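Section 3. Teaching the Folding Line with the Hand Gripper

3.1 Before you start

The Omier folding line arrives knowing how to fold nothing. It learns from you, the person who used to do the folding, and who will now spend part of each shift showing a machine how it goes. Sperling calls this "operator demonstration." On the floor it is called teaching, and it pays at the teaching rate (see your shift lead for the current one, and get it in writing).

You will need:

The hand gripper, charged
The garment card for the session
A soft, flat surface the size of a bed or larger
One garment from the practice bin
A chair

The chair is not in the original Zuvel parts list. It was added after the first month.

3.2 Setting up

1. Check both finger pads. They should be clean and seated all the way down. Lint on a pad is the leading cause of garments falling for no visible reason.

2. Squeeze and release the gripper three or four times. The fingers should meet in the middle. If one arrives before the other, tag the tool and take another.

3. Spread the garment out. Do not smooth it to perfection. Customers don't send them in that way, and a line trained on perfect jackets will stop dead at the first real one.

4. Press the record button and wait for the tone. If you talk during the session, your voice is not saved. Several people have tested this at length.

Note: Teaching can be done at the depot or in a home setting approved by your lead. Home sessions are welcome. The line needs to see blankets, clutter and bad corners, and most of us can supply all three.

3.3 Picking up a padded garment

Padded jackets are the hardest item on the card. The filling moves away from the fingers, and what looks like a good grip is often just air.

1. Open the fingers and come in over the part you want to lift. Stay clear of zippers and drawstrings.

2. Lower until both pads touch the cloth, then press down slightly.

3. Close slowly. You want a fold of fabric standing up between the pads.

4. Hold for a count of 3 before you lift. It feels silly. The line uses that pause to tell a pinch from a near miss.
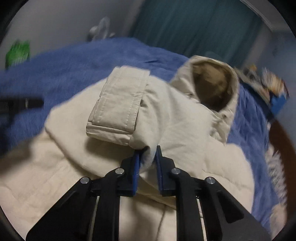 Figure 3-2. Pinching a fold on a quilted jacket, close to the flap.

5. Lift by a hand's width and set the garment down again. Repeat from a different spot.

CAUTION: Keep your other hand out from between the fingers. They will not do serious damage, but the incident form is four pages long.

3.4 How many is enough

A padded jacket needs 50 good demonstrations before the line will attempt one by itself. The whole outerwear card comes to 544. Rastton, the scheduling software, keeps the tally and will congratulate you at intervals. The congratulations cannot be turned off.

Bad takes count as well, if you mark them. Press the side button twice after a slip or a dropped sleeve. Don't delete them out of pride — the line learns a good deal from our mistakes, and it has never brought one up at a staff meeting.

3.5 What changes on your shift

Once a garment type is released to the line, you stop folding it and start minding it. In practice you will be clearing jams, refolding rejects and explaining to the line, by demonstration, what a hood is. Your hands will be less tired. Your patience may go the other way.

The depot handles 4000 pieces in a full week, and the hand tables stay open for anything the line refuses. Wedding dresses are not on the card. Please stop putting them on the card.

If a released item starts coming out wrong, press HOLD on the panel, pull the last piece, and go back to 3.3 with a fresh garment of the same type.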